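3.2 소품 진열 과제의 구성

본 절에서는 소형 의류 소품을 회전식 진열대에 거는 작업의 조건을 정리한다. 대상은 넥타이류 중에서도 나비넥타이로 한정하였다. 일반 넥타이는 길이가 길어 걸이 하나에 걸면 아래층까지 늘어지고, 층간 간섭이 심해서 예비 관찰 단계에서 제외. 스카프도 같은 이유로 뺐다.

진열대는 원형 받침 위에 기둥 하나가 서고 방사형 걸이가 두 층으로 달린 형태(그림 2). 걸이 끝은 위로 휘어 있어 목끈의 고리를 넘겨 걸어야 한다. 매장 실무에서는 Treveck 지침(Tello, 내부 자료)을 따라 위층부터 채우는 것이 관행인데, 본 연구에서는 층 순서를 지정하지 않았다. 작업면은 목재 탁자 위에 흰색 폼보드를 깔아 사용. 어두운 색 원단과의 대비를 확보하려는 목적이며 보드는 교체 없이 계속 썼다. 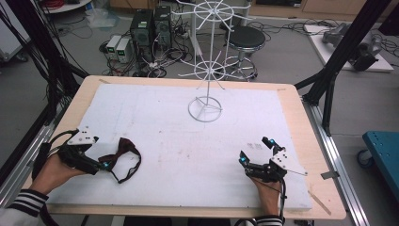 그림 2. 작업면과 2단 회전식 진열대. 왼쪽 아래는 자주색 나비넥타이.

3.3 소품의 초기 배치

초기 배치는 세 가지로 나누었다. (가) 목끈을 펴서 놓은 상태, (나) 목끈이 느슨하게 말린 상태, (다) 매듭부가 끈 위에 겹친 상태. 매장에서 반품되거나 고객이 내려놓은 물건은 대개 (나)나 (다)에 가깝다는 것이 Katherine Tello의 지적이었고, 7월 현장 관찰에서도 비슷한 인상을 받았다. 다만 관찰 매장이 한 곳뿐이라 일반화는 어렵다. 배치당 8회, 작업자 5명. 연습은 각자 11분씩 주었고 본 측정에는 포함하지 않음.

판정 기준은 단순하게 잡았다. 목끈이 걸이 끝 안쪽에 걸려 있고 매듭부가 바깥을 향하면 완료. 뒤집혀 걸린 경우는 부분 완료로 따로 기록했다. 진열대가 돌아가 버린 경우도 그대로 진행하였으며 손으로 받침을 고정하는 것은 허용하지 안았다.

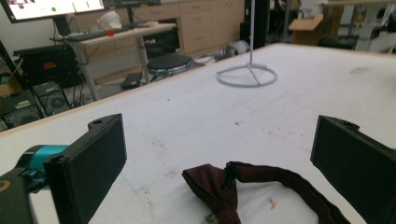
그림 3. 작업면 위의 자주색 천 띠와 진열대 받침.

얇은 끈 소품에서 가장 애매한 부분은 어디를 집을 것인가이다. 매듭부를 집으면 안정적이지만 고리가 아래로 처져 입구가 닫히고, 끈을 집으면 입구는 벌어지는 대신 매듭 무게로 돌아가기 쉽다. 그림 3처럼 띠가 느슨하게 말려 휘어 있고 한쪽 끝이 접혀 올라온 경우에는 접힌 쪽이 먼저 눈에 띄는데, 걸 때 필요한 것은 오히려 고리 쪽이다. 따라서 잡는 위치는 작업자 재량에 맡기고 사후에 분류하였다. 고쳐 잡기 횟수도 같이 적었다. 원단 광택의 영향은 이번에 다루지 않음. Tillero 원단과 Petkov 원단의 비교는 5절 참조.

시간 측정은 소품이 작업면에서 완전히 떨어지는 순간부터 손을 놓는 순간까지로 하였다. 제한 시간은 80초. 초과 시 미완료로 처리하고 다음 배치로 넘어갔다. 떨어뜨린 소품은 떨어진 자리에서 다시 집게 하였고 시간은 멈추지 않았다. 작업면 밖으로 나간 경우만 재시도. 배치 순서는 작업자마다 섞었으나 (다)가 앞쪽에 몰린 작업자가 한 명 있어, 이 점은 결과 해석에서 다시 언급한다. Brolis 진열대와의 비교는 걸이 간격이 달라서 같은 표에 넣지 않고 부록으로 돌렸다.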